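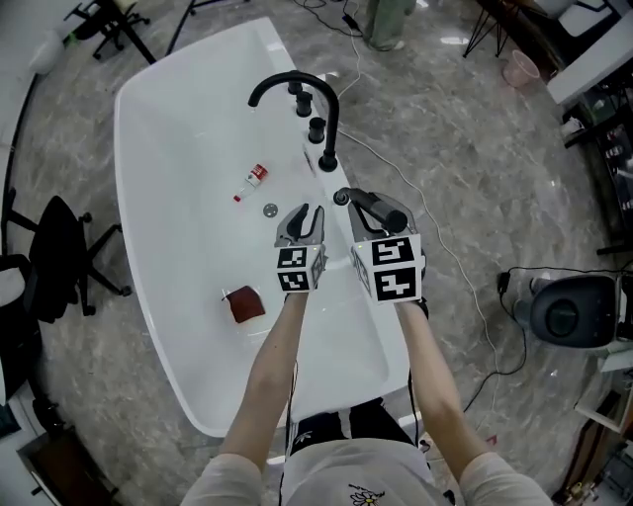
Small Mammals Department, Dhillon Museum

Why rodents' front teeth keep growing

Text for readers aged 10 and over. Written by Deepika Rajan. Last checked January 14, 2020.

Words in this explainer

Incisor: a front tooth used for cutting.
Molar: a back tooth used for grinding.
Enamel: the hard outer layer of a tooth.
Dentine: the softer material under the enamel.
Diastema: a gap in a row of teeth. Say it "die-a-STEE-ma".
Gnaw: to bite at something hard many times, taking off a little with each bite.

What is a rodent?

Rodents are a group of mammals. Mice, rats, squirrels, beavers, voles, dormice, hamsters, guinea pigs and porcupines are all rodents. Rabbits and hares look similar but belong to another group. One way to tell them apart is to look at the upper jaw. A rodent has two upper incisors. A rabbit has two large ones with a second, very small pair tucked in behind them.

The word "rodent" comes from a Latin word meaning "to gnaw".

All rodents have four incisors: two at the top and two at the bottom. They have no canine teeth, the pointed teeth found in cats, dogs and people. Where the canines would be there is a long gap, the diastema. A rodent can pull the skin of its cheeks or lips into this gap while it is gnawing. This keeps chips of wood or shell out of the back of its mouth.

How the tooth grows

Your own front teeth have roots that close up once the tooth is fully grown. After that, the tooth does not get any longer. If you wear it down, it stays worn.

A rodent's incisor is different. The bottom end of the tooth stays open, and the cells there carry on making new enamel and dentine for the whole of the animal's life. The new material pushes the older part of the tooth forwards and out through the gum. A rat's incisors can grow by more than the width of your hand in a year.

The part you can see is only a small piece of the tooth. The rest is curved and lies inside the jaw bone. In many rodents the lower incisor runs back underneath the molars. If you took the whole tooth out and laid it on paper, it would look like part of a circle.

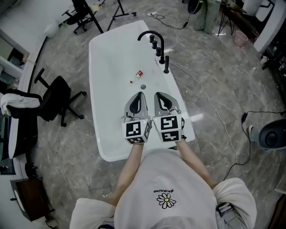
Growth has to be matched by wear. Each time the animal bites, a little comes off the tips. The upper and lower incisors also grind against each other, and a rodent will do this even when it has no food in its mouth. In a healthy animal, the amount that grows and the amount that wears away are equal, and the teeth stay the same length.

How the tooth stays sharp

Enamel is the hardest material in a mammal's body. Dentine is softer and wears away faster. Human teeth have enamel all the way round the part that shows. A rodent's incisor has thick enamel on the front only, and the back is dentine.

When the tooth is used, the dentine at the back wears down first. The enamel at the front is left standing as a thin edge. The tip of the tooth ends up sloping, like the blade of a chisel. A carpenter has to sharpen a chisel by hand. A rodent's incisor is sharpened by being used.

Why some rodents have orange teeth

Look at a picture of a beaver, a squirrel or a coypu and you will see that the fronts of the incisors are yellow or orange. They are not dirty. The enamel contains iron, and the layer with iron in it is harder to damage with acid than plain enamel is. Guinea pigs have white incisors. House mice have yellowish ones, and the upper pair is often darker than the lower pair.

The colour is only on the front, where the enamel is.

The back teeth

Rodents chew with their molars, and these differ from one kind of rodent to another.

A house mouse eats mostly seeds and other soft or crumbly food. Its molars have low bumps and proper roots, and they stop growing.

A field vole eats grass. Grass contains tiny grains of silica, the same material that sand is made from, and it wears teeth down quickly. A field vole's molars keep growing just as its incisors do. From above, the surface of each molar shows a zigzag pattern of enamel ridges. These ridges cut the grass as the jaw slides forwards and back.

Guinea pigs also have molars that never stop growing, which is why they need hay every day.

A rodent cannot gnaw and chew at the same time. To gnaw, it moves its lower jaw forwards so that the tips of the incisors meet. The molars are then out of line. To chew, it pulls the jaw back again. The molars meet and the incisors do not.

When things go wrong

If an incisor breaks, the opposite tooth has nothing to grind against. It can grow too long and curve round. An animal in this state may be unable to close its mouth or pick up food. A broken incisor will usually grow back if the growing end has not been harmed.

Pet rodents can have the same trouble if their teeth do not line up. The signs are dribbling, losing weight and leaving hard food in the bowl. A vet can shorten the teeth. This should never be tried at home.
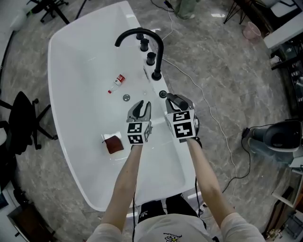 Teeth marks as evidence

Scientists who study small mammals do not always see the animals. Many are active at night and hide during the day. Chewed nuts are easier to find, and hazelnuts are especially useful because the shell is hard enough to keep the marks.

Hazel dormouse: a round hole with a smooth inner edge. The tooth marks on the outside of the shell run at an angle around the hole.

Wood mouse: a round hole with tooth marks across the inner edge, and rough scratches on the outside.

Bank vole: a round hole with tooth marks across the inner edge, and few or no marks on the outside.

Grey squirrel: the shell is split in half or broken into large pieces with jagged edges.

A hand lens makes the differences much easier to see. Last August the museum's nut survey at Imine Wood collected 600 opened shells. Trinh Tăng sorted them, and 18 had been opened by hazel dormice. All 18 came from the same stretch of old hazel on the north side of the stream. The dormice themselves were not seen on any of the visits.

How to look for chewed nuts

Go with an adult and ask permission if the land is private. Search on the ground under hazel bushes in autumn or winter. Put the shells from each bush in a separate paper bag and write the place and the date on the bag. Wash your hands when you have finished. Do not disturb nests, and do not pick up live or dead animals.

Sort the shells at home on a sheet of white paper. Begin by taking out the split and jagged ones. Next, look at the inner edge of each hole. If it is smooth, put the shell in one pile. If it has marks across it like the edge of a coin, put it in another. Some shells will be too broken or too old to name. Record these as "not known".

Shells can be brought to the department's desk on the lower floor. Include the bag labels, as a shell without a place written down cannot be added to the survey.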